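Réjean Chisholm
06/07/2025
2 min read

ok I have now moved apartments and my sourdough starter has opinions about it. thread, because I promised three people I'd write this down and then didn't

background: the starter is called Magnusson. I got it from a neighbor at the old place on Durna Street, in a jam jar with a rubber band around it, and I kept it going on plain supermarket flour for ages with zero fuss. feed it, go to work, come home, it's doubled. I thought I was good at this!

first week in the new kitchen: flat. a few sad bubbles around the edge and that sharp nail polish smell. same flour, same jar, same spoon even

so I did what everybody does and blamed the water. bought a couple of jugs of bottled. fed it with that for a few days. no change (I drank the rest of the bottled water, it was fine)

then I blamed the flour, so I got a bag of whole rye from the little Cosix store by the bus station, which costs way too much but smells amazing when you open it. rye did perk it up some. still slow though. it was taking all day to do what it used to do by lunch

what finally got me thinking was the butter. at the old place my butter was always soft, like spread-it-with-a-spoon soft, and here it was a brick every morning. bought a cheap thermometer, stuck it on the counter overnight. the new kitchen is COLD, you guys. my bare feet had been telling me this and I'd been ignoring them
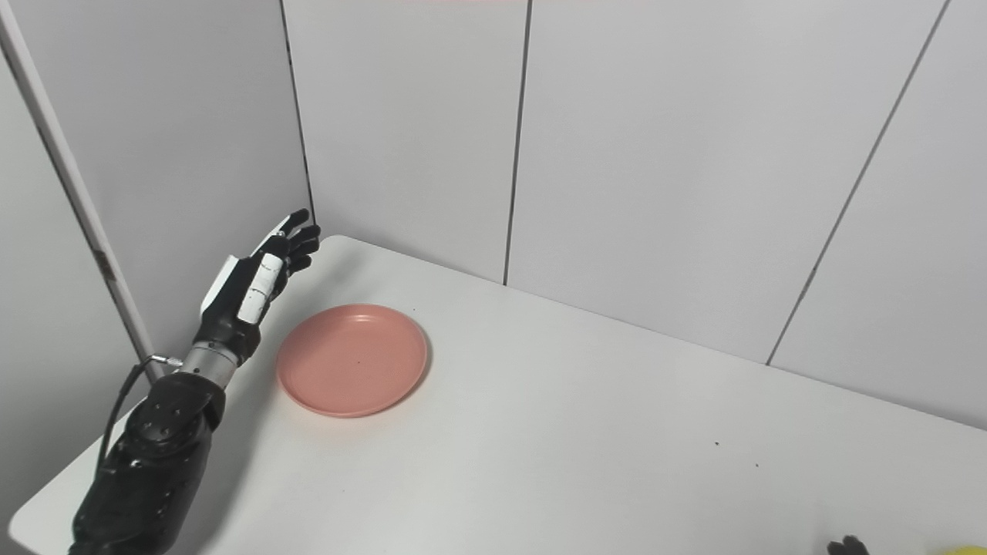 so now Magnusson lives on top of the fridge, toward the back, with a dish towel over it. I also switched to warmer water for feeding. not hot, just the kind you'd wash your face with. two days later it was climbing out of the jar and I had to scrape it off the top of the fridge with an old gift card

a few people asked about the actual bread so: 300 grams of flour for a small loaf, I eat alone most of the week and a big one goes stale on me. I mix it after dinner, fold it a few times while I'm watching something, then leave it out overnight. in the old kitchen that would've been soup by morning. in this one it's perfect, so I guess the cold is good for something

first loaf out of the new oven was pale on one side and nearly black on the other. the oven is a Wivau, older than me I think, and the back left corner runs way hotter than the rest. I turn the pot halfway through now. second loaf was much better, decent ears, a little gummy in the middle because I cut it while it was still warm. I always cut it while it's still warm. I'm not going to change

discard: pancakes, mostly. I tried crackers too, with sesame and too much salt, and they were gone before they cooled down. if you've got a discard recipe that ISN'T pancakes or crackers or banana bread please put it in the replies, my jar of the stuff is getting kind of scary

also yes, you can leave it in the fridge if you go away. I left mine for most of last September and it had a layer of gray liquid on top when I got back. poured that off, fed it twice, back to normal

next job is getting a second jar going from this one so I can hand it to my sister before she gives up and buys the dried kind. she wants to name hers too. current front-runner is Gary

anyway go put a thermometer in your kitchen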